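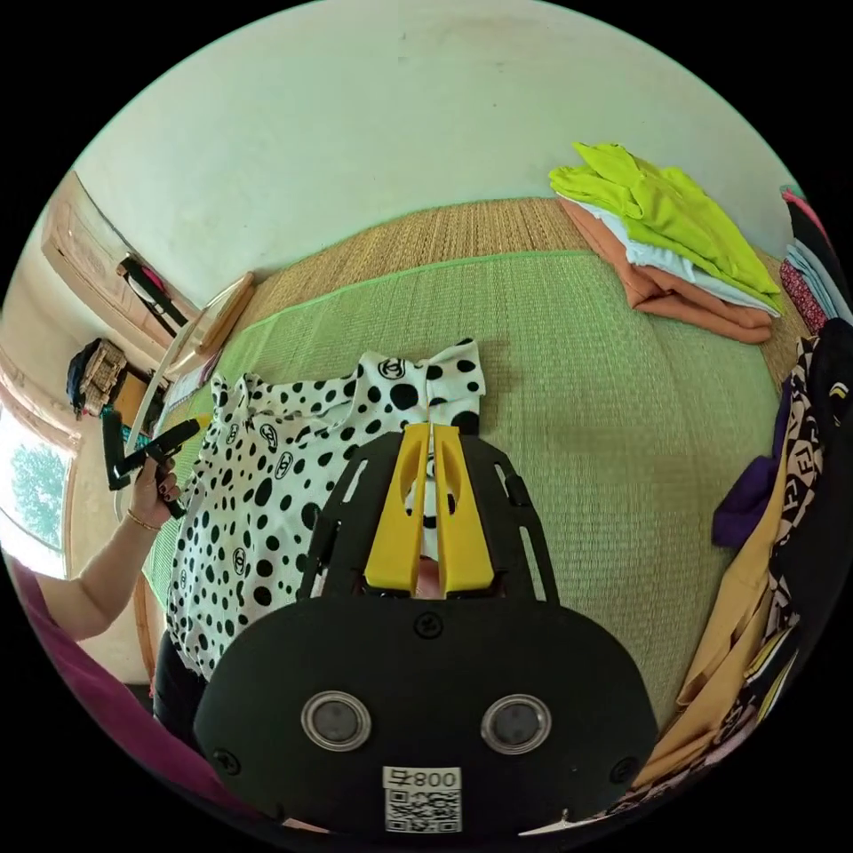

Polka-dot shirt on a green woven mat

Ovent Suite Ventilator
For condominium and rental towers
Manufacturer: Stadent
Status: In production
Page updated 25 January 2019

The Ovent is a ceiling-mounted fresh air unit for individual apartments in mid-rise and high-rise buildings. It brings outdoor air in through the exterior wall, passes it across a heat recovery core, and exhausts stale air from the bathroom and laundry closet. Each suite has its own unit, so there is no shared riser to balance and no large fan on the roof to serve the whole stack.

Stadent builds the Ovent in three cabinet sizes. The small cabinet suits studios and one-bedroom layouts. The medium cabinet was sized for two-bedroom plans up to 934 square feet, and the large one covers plans of 1,363 square feet. Bigger penthouse suites normally take two medium units on separate duct runs.

All three cabinets have the same depth and fit above a standard dropped ceiling in a hallway or closet. The access door swings down on the long side. Left-hand and right-hand versions are available for mirrored floor plans — please mark the hand on your suite schedule when you order, as it can't be changed on site.

What comes in the carton

Cabinet with core and both fans installed
Two washable filters
Four hanging brackets with rubber isolators
Condensate drain fitting
Wall control, white
Installation guide and door template

Wall hoods are ordered separately. The hood color can be matched to the window frames or the cladding panel if we receive a sample before the first floor is released for production. Projects using the Grirkard window wall system can order the hood as part of the panel, with the two openings already cut and sealed at the factory.
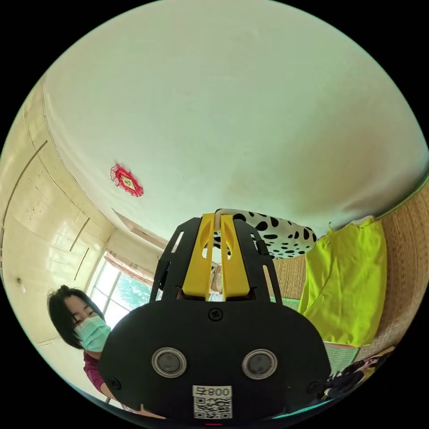 On site, the cabinet is hung after the slab above has been stripped and before the ceiling framing starts. Two people can lift the small and medium cabinets. The large cabinet should go up on a drywall lift. Keep the duct connections capped until the suite has been painted and cleaned. Drywall dust in the core is the most common cause of low airflow at handover, and it isn't covered by the warranty.

Cartons are packed by floor and labeled with the suite number. For the Belay rental project we shipped one floor at a time to match the hoist bookings, and we can do the same for other towers if we have the schedule in hand. Orders above 3,000 units are quoted with storage included.

Maintenance

Filters should be rinsed twice a year. Many property managers do it in October, before the heating season, and again in spring. The core slides out on rails and can be vacuumed in place of washing. Fans are plug-in and can be changed through the access door without taking the cabinet down.

Ordering

Send a suite schedule, a typical floor plan and the ceiling height in the service area. Submittal drawings follow once the cabinet sizes are agreed. Spare filters and cores are kept in stock for all three sizes.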